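Seven weeks of memory games and I still can't find my keys

30 November 2021
Filed under: grumbling, money, getting older

My sister-in-law Agnes MacRitchie bought me a subscription to Nallix for my birthday. If you've been lucky enough to miss the ads, it's one of those brain training apps. You play a few little games every morning, it gives you a score, and the score is supposed to tell you how well your head is working. Mine started at 200. The top is 1000. I didn't like that 200 very much, and I'm fairly sure I wasn't meant to.

I said thank you and I meant it. Agnes worries about me, and I'm at the age where I walk into the pantry and stand there like a cow. So I figured I'd give it a fair try before complaining, which my family will tell you is not my usual order.

The games are fine. There's one where tiles flip over and you have to remember which ones had a fish. There's one where a train of letters goes by and you tap when you see the same letter twice. The one I hated was the shopping list, read out by a man who sounds like he's selling you a cemetery plot. Oats, candles, string, plums. Who buys string and plums?

By the end of the second week my score had doubled. By week five I was over 700, and the app threw confetti and told me my memory was "thriving." That same day I left the car running in the driveway while I went in for a coat, sat down, and read half a magazine. So there's my first problem with thriving.

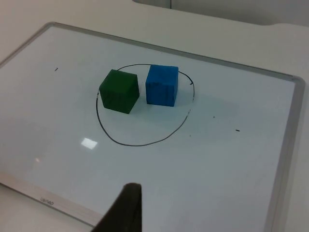

Do the games make your memory better?

They make you better at the games, and I haven't seen much that convinces me it goes further than that.

I went looking, because the ads all lean on the word "proven" and I wanted to know what had been proven. The Nallix website has a page called Our Science. It has a lot of blue on it. It says users improved their scores by a big percentage after three months, and I believe it! I improved mine too. If you made me toss a beanbag through a hole every morning for three months I'd get better at that, and I wouldn't expect it to help me remember my dentist appointment.

What I wanted was a plain comparison. Take a bunch of people, have half of them do the app and the other half do something equally dull, like crosswords or peeling potatoes, and then test both on something that isn't in the app. There's one study on the page that sort of does this. The people who didn't use the app did nothing at all, though, so you can't tell whether the app helped or whether it helps to have any reason to sit up and pay attention in the morning. And everybody knew which group they were in. If I'd been told I was getting the brain medicine I'd have tried harder on the test too.

I wrote to their support address and asked whether they had anything else. A very polite person named Gwenllian Harries wrote back within a day, thanked me for being part of the community, and linked me to Our Science.

My friend Hedvig Åberg taught high school math for most of her life and is less patient than I am. I showed her the progress chart over coffee. She asked why the line starts so low. I said because I was bad at it. She said no, look at the left side, it drops you in at the hard level on day one and then eases off in week two. I can't prove that. I did make a second account under another name to check, and the first round on the new account had a lot more fish tiles than what I'd been getting that morning. Two accounts isn't a study either. But I noticed they don't publish how the score works, and a score that nobody outside can check is just a number with confetti on it.

Then there's the streak. Miss a morning and you lose it, unless you buy a "streak shield." I had a cold in week four and bought one. I'm not proud of it. I did it at six in the morning with a tissue up my nose. That was the moment I started to wonder which part of me was being trained.
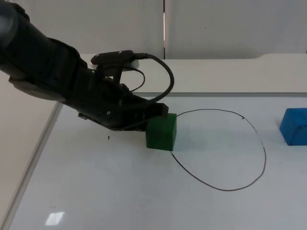 Gripper and green cube.

To be fair to the other side, I asked for opinions in the comments last time and got some good ones. Tumaini Magesa wrote that his father does the letter game every day and is cheerier for it, and that cheerier counts. I agree that it counts. I'd only say that what he describes is a man who sits down with his son each morning, and I'd like to know how he'd do with his son and a deck of cards. Cards are cheap.

Senga Tosh wrote that I'm a crank and that her recall is "night and day" since she started. Maybe so. She also mentioned she'd quit working nights in the same month, and I'd bet on the sleep.

A few of you asked about Durus, the capsules that get advertised alongside these apps. I haven't tried them and don't plan to. The label talks about "supporting" memory, and I've been around long enough to know that "supporting" is the word you use when a lawyer has crossed out the other one. If you're really worried about your memory, or somebody else's, go see a doctor. I did, in the spring, and she found that one of my allergy pills was making me foggy. I switched pills. That helped more than any fish.

What I do now is dull. There's a hook by the back door and the keys go on the hook. I write things down on the calendar in the kitchen, in ink, and I look at it when I'm waiting on the kettle. When I meet somebody new I say their name back to them, which my mother taught me and which has no subscription. I still lose the keys, mostly when I have groceries in both hands, and they turn up in the bag with the frozen peas.

The Nallix year renews in December unless you cancel, and the cancel button is four screens deep, under a picture of a sad cartoon brain. I found it. They offered me half off, and then 3000 bonus points, which can be spent on hats for the brain.

Agnes, if you're reading this – I did like the card. Next year I'll take plums.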